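# Bulky Waste Collection in Rental Housing: Project Report

Submitted 05/07/2022

## 1. Background

This project examined how residents of rental apartments dispose of bulky household waste, such as mattresses, broken furniture, and boxed clutter, and why much of it is left beside shared dumpsters. The study area was the Zulen district, where most collection is handled by two private firms, Grarkance and Muveck. Both charge by volume and require advance booking.

The work was carried out in May as part of the course in municipal services. It covered 400 apartments in seven buildings.

## 2. Method

A short written survey was placed in each mailbox. It asked what the household had thrown out in the past year, how the items had been removed, and what the removal had cost. Building managers provided their collection invoices for the same period. Site visits were made to the dumpster enclosure of each building, and the condition of the enclosure was noted on a standard form.

Small household goods were treated as a separate category. Storage containers, kitchenware, and toys are accepted by the collection firms only when bagged, and many residents were unsure whether a plastic container belonged in recycling or in general waste.
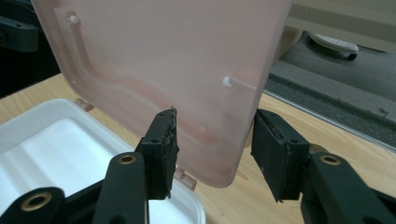
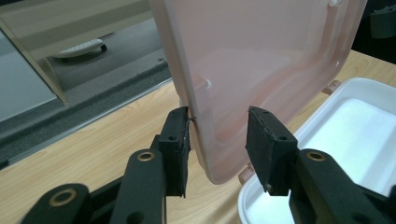
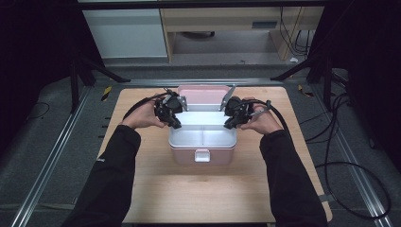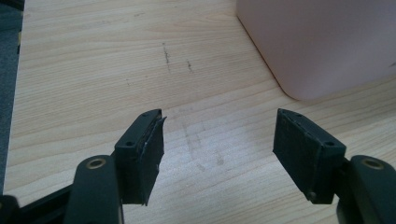
Respondents who reported uncertainty were asked where they had looked for guidance. The most common sources were the lease packet and the notice posted at the enclosure. In several buildings these two sources gave different instructions.

## 3. Findings

Invoices for the study period came to nearly $4,000 in extra pickup charges. These charges were billed to the buildings and later passed on to tenants through service fees. Few tenants were aware of this.

Three points were raised often in the written comments:

- The minimum charge is too high for a single item.
- Booking windows fall during working hours.
- Ground-floor storage is locked on the day before pickup.

The building on Fang Street differed from the others. Its manager schedules one shared pickup each season, and residents sign up on a sheet in the lobby. The enclosure was clear at the time of the visit – the only one in the study with no items on the ground.

## 4. Limitations

Survey responses were self-reported, and residents who had left items at the enclosure may have been less willing to reply. Invoices did not separate furniture from other waste. The site visits were made once per building, so seasonal changes could not be measured.

## 5. Recommendations

Building managers should replace the lease packet page and the posted notice with a single text approved by the collection firm. A shared seasonal pickup should be tested in two more buildings – preferably one served by each firm – and the invoices compared after a full year. The survey form and the enclosure checklist are attached as Appendix A and Appendix B.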